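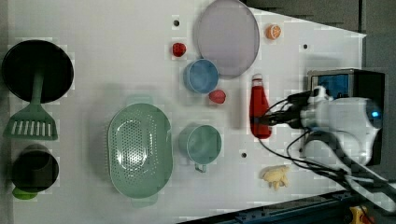
Fokbridge, May

Quick one before the train. Finally got the numbers out of the Grilivik runs and they're better than I feared. 436 grasp attempts on the toy kitchen set, 281 good ones. Not brilliant. But the old planner, same table, same clutter, was miles behind and kept going for whatever was nearest.

The change is dull to explain – we score each grasp from two views and bin it if the views disagree by more than 14 degrees. That's the whole trick. Seven lines of code, most of a month arguing over them.

Ketchup bottle is still the worst offender. Lying on its side the model loves the bottom end, wich is fine until the lift, then it swings. Mugs much better now. Fruit, easy.
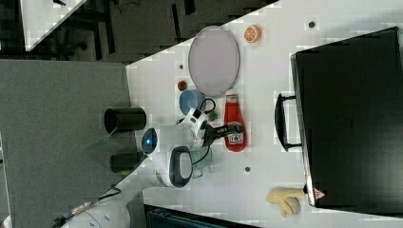 Gripper over the ketchup bottle, plate and orange slice just past it.

Still to do: rerun with the Cestico weights, see if the threshold holds or if I've just tuned it to our own table. Suspect a bit of both. Also see-through things, depth is hopeless on them and I've been putting it off.

Writeup goes on the Yousafzai page once I've fixed teh plots. Axis labels are a mess.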